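Housekeeping Practice, Course Unit 4: Small Belongings and Hard Surfaces
Broltham Training Center — handout for participants
6 November 2020

In this unit we work with two things that guests and residents complain about most: small personal items that were moved, and hard surfaces that were cleaned with the wrong product. Please read the handout before the practical hour.

Part A. Small items on a table

Earbuds and their cases are easy to lose. Before you wipe a table, look first for the smallest piece. Put small round cases together in a tray, and do not open them.

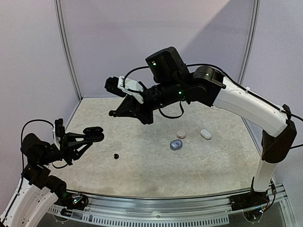

When the table is dry, return each item to the side where you found it. If you find one loose piece, do not guess which case it belongs to. Write it on the room sheet and leave it on the table — the owner will know.

Part B. Marbled basins

A basin with a glossy, marbled surface can hide dirt very well, so wipe all of it, also where it looks clean. Use a soft cloth and mild soap. Scouring powder is not allowed in this course.

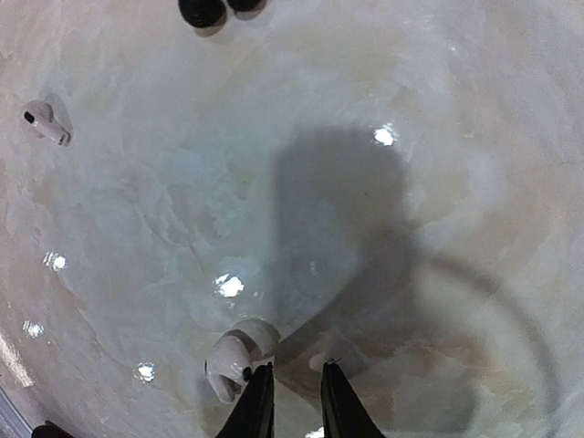 Reading time: 2 minutes

Go around each nozzle or fitting with a folded cloth. Do not pull on plastic parts. Rinse from the rim down to the center, then dry in the same direction.
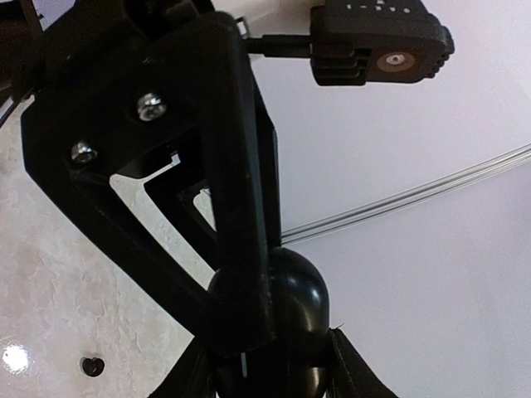

For the practical hour you need two cloths, one tray and form 1252. Hand in the form before you leave the room, also if it is not complete. The next unit is about mirrors and taps.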